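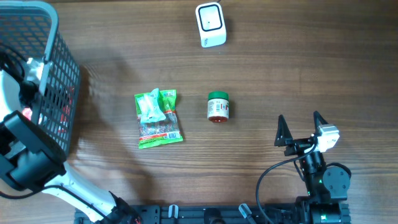 A wooden tabletop with a grey plastic basket in the corner.

Buying into a retirement village: your questions
By the Arora money desk
August 4, 2020

Operators such as Winwood and Wedeck are spending heavily on brochures. We have read them so that you can ask better questions than they answer.

Do I own my flat?
Often you don't. Most contracts we saw sell a long lease, and the operator keeps the freehold. "Your forever home" is a slogan. Read the lease.

What is an exit fee?
A slice of the resale price, taken when you leave or die. At Winwood it climbs each year and stops at 18%. The company says this keeps the entry price down. Perhaps it does, but we asked for figures to back that up in July and are still waiting.

What will I pay each month?
Wedeck quotes £441 for a one-bedroom flat. The small print adds a "wellbeing charge" – lifts, gardens, a minibus – which brings it to £911. Ask for the total in writing, and ask how it has changed over the past five years.

Is care included?
Hardly ever. "Care available" means you can buy it, usually by the hour and sometimes from one supplier only.

How quickly will the flat sell?
Slower than the sales office suggests. Of the 80 resales Pelkonen told us about, over half took more than a year, and the monthly charges carried on throughout. Pelkonen calls this market "healthy".

Are these firms safe?
Some are well funded. Others rely on selling the next phase to pay for the last one. Ask who holds the freehold and what happens to your lease if it changes hands.

Comments (3)

marshgate: My mother's flat has been empty since last spring and we're still paying for the minibus.

Tilly_B: Bit harsh. My parents love theirs and knew about the fee from the start.

oldledger: Get your own solicitor. The one they recommend was very keen for us to sign.

Contact us | © 2020 Arora | Back to top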